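Home > Teaching and Demonstration > Two-Arm Systems > Clendia Pair

Clendia Pair: two-arm remote teaching set with practice tabletop

If you have ever tried to explain to someone how to pick up a slippery can from a crowded shelf, you already know why we built the Clendia Pair. Words only get you so far. It is much easier to do the thing yourself and let the other fellow follow along, and that is the whole idea of this set: you hold a pair of light hand controllers, you move your own two hands the way you always would, and the arms on the screen or on your bench move with you. Every run you make is saved as a demonstration, ready to play back, trim or hand on to whoever is training the robot.

The Pair comes in two forms, and most of our customers end up using both. The first is the desk kit, with two hand controllers, a foot switch, the base station and a license for the Dravitz practice tabletop, our simulated work area. The second adds the link box for driving real arms. We nearly always suggest starting at the desk, even for people who have a real robot waiting in the next room and are itching to get at it. A soup can dropped in simulation doesn't roll under anything, and a new operator who isn't worried about bending a finger learns a good deal faster.

The grocery set is the practice task we open with. It has cans and boxes of different shapes, some upright and some not, laid out between two arms with plenty of space to come at them from either side. 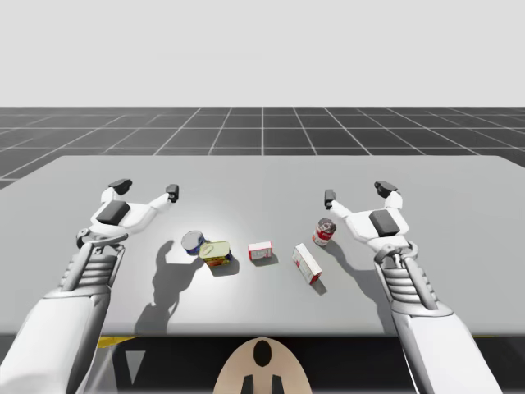 Groceries may sound like a humble place to begin, but they ask quite a lot of your hands. A round can wants the fingers level and square to its sides. A small upright box will tip if you brush it on the way in - and you will brush it, we all did. A carton lying at an angle makes you turn your wrist before you go down, and that turn is the thing new operators forget most often. By the time you can clear the table with either hand, you have met most of the grips you will need for ordinary packing and sorting work.

How a session goes

Put on the wrist straps and hold both controllers in front of you at a comfortable height. Press the foot switch once to join your hands to the arms. Nothing jumps when you do this; the arms take wherever they are as the starting point and move from there. Press and hold the switch to let go for a moment, bring your hands back to somewhere restful, then release it to carry on. Long reaches are done this way, in two or three easy strokes, and your shoulders will thank you at the end of the afternoon.

Squeeze the trigger to close the fingers. The trigger is proportional, so a half squeeze gives a half-closed grip. We suggest coming in with the fingers wide open, stopping just short of the item, and closing slowly. Pauses are fine. The recorder can leave them in or take them out later, and a run with one calm pause in it is far more useful than a quick one with a bump.

Tap the button under your left thumb to mark a run as good, or the one under your right to throw it away. Please do throw things away! We say this in every training call. A small, clean collection teaches better than a big careless one, and the reset takes only a moment.

What's in the box

Two hand controllers, left and right, 135 grams each
Wrist straps, one pair
Foot switch with cable
Base station and power supply
Dravitz practice tabletop license, 4 seats
Printed guide with 258 exercises, from single lifts to two-handed passing

The link box for real arms is sold separately. Ask us which arms it currently supports before you order, as the list was longer in July than it was in spring and we would hate for you to buy the wrong cable.

Price for the desk kit: $2,191, shipping included within the lower 48 states.

A word on viewpoints

You can watch your work from low down behind the arms, or from a higher view that looks down onto the tabletop. Beginners tend to love the high one because the gaps between items are easy to judge. For the last inch or two before a grip, though, many of our regulars switch down low, where the height of the fingertips is plainer. Try both for a day or so before you settle. The view you choose has no effect on the recorded movement, so two people can share a project and each use the one that suits them. 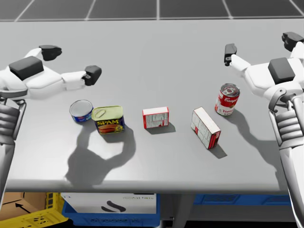
Gerrit Van Wyk wrote to us that his crew at Siddiqui spent their first week fighting over the left hand. "We're all right-handed, so every demonstration we saved was the right arm doing the work and the left one hanging about. Then we made a rule that the left arm had to take anything on its own side. It was ugly for two days and after that it was fine. I'd like a mirror mode for the exercises, if you're taking requests."

We are always taking requests, and mirror mode is on the bench now. It will come as a free update to all desk kits, along with a softer click for the foot switch sound, which several of you have asked for (some more politely than others). In the meantime, Gerrit's rule is a good one and we have started passing it along on our training calls.

If you are not sure which form of the Pair is right for you, write and tell us a little about the job you have in mind - what you need picked up, how heavy it is, and who will be doing the teaching. We answer every note ourselves, and we're happy to set up a loan kit before you decide.

Filed under: Teleoperation, Learning from demonstration, Desk kits

Contact Isila | Shipping and returns | © Isila, all rights reserved | Back to top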